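Mahuika Desk Tasks, data card

Version 2, 12/12/24
Maintained by the Ulteo manipulation group, Sasatstead

Summary

Mahuika is a set of first-person recordings of people doing small two-handed tasks at a desk. It was gathered to train policies that map head-view video and wrist poses to hand motion. The release holds 52 sessions covering 29 task scripts. Version 1 is withdrawn; its wrist poses used an older marker layout and should not be mixed with these.

Collection

Each session is one seated person at a table, with a camera at head height and a banded unit on each wrist. The bands carry printed square fiducial markers on several faces, so that at least one face stays readable through most wrist rotations. Poses are solved per frame from whichever markers are in view, then smoothed. Raw and smoothed tracks are both included.

Task scripts name a goal and the objects, and leave the order of steps to the person. "Empty the sharpener" is a full script. People were told to work at their normal pace and to carry on after a slip. Slips are kept and tagged. 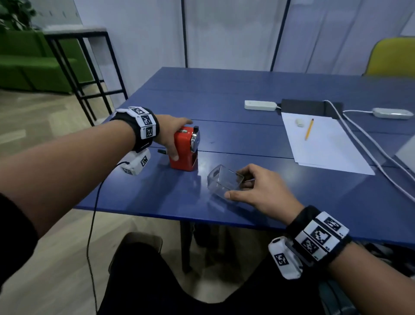 Stationery scripts make up the largest group. They were chosen for contact-rich work with one hand holding and the other moving, and for parts that are hard to segment, clear plastic above all. Depth estimates on transparent parts are poor – treat them as missing. The loader masks them by default.

Backgrounds were left as they were. Furniture, cables and unrelated desk items stay in view, and table layout was not reset to a fixed template between scripts.

Labels

Every session has start and end times for each step, a short text instruction, and a contact flag per hand. Two annotators marked each session separately. Where their step boundaries disagreed, both are stored and the loader returns the midpoint. Contact flags were drawn by eye and are least reliable when a wrist hides the fingers or the object behind them.

Splits

The split is by person. No one in the test set appears in training. The Tomside sessions were recorded in a second room and are held out in full as a check on change of setting; do not tune on them.

Known problems

- Wrist poses drop out when a forearm leaves the view. Gaps are marked, never filled.
- Left and right streams can drift in long sessions. Apply the offsets in the sync file before use.
- Finger joints are not measured. Any finger pose must come from video.
- Left-handed people are underrepresented.

Use

Released for research on imitation learning and hand tracking. Attempts to identify the people recorded are not allowed. Report label errors with the session number and the time in seconds – fixes go into the next version, and the old label files stay available for comparison.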